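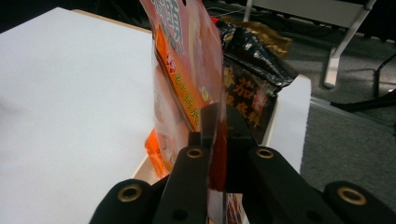
Iltia hand gripper – build notes and packet set

Built in the shared workshop at Plisance. Last updated 08/10/2022.

The set has nearly 2,000 grasps on food packets, logged at 60 Hz. License and file list are in the Gornura folder. 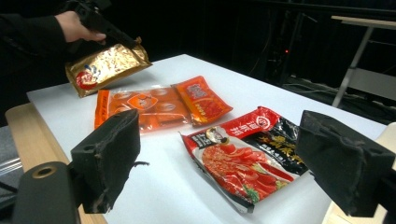 Foam pads wear fast on crinkled packaging. The blocks on both fingers are scuffed at the edges, and a gold foil packet like the one held over the white tabletop is hard on them. Check the pads before each session.

Known issues: glare on foil – depth drops out. Fehr mount works loose.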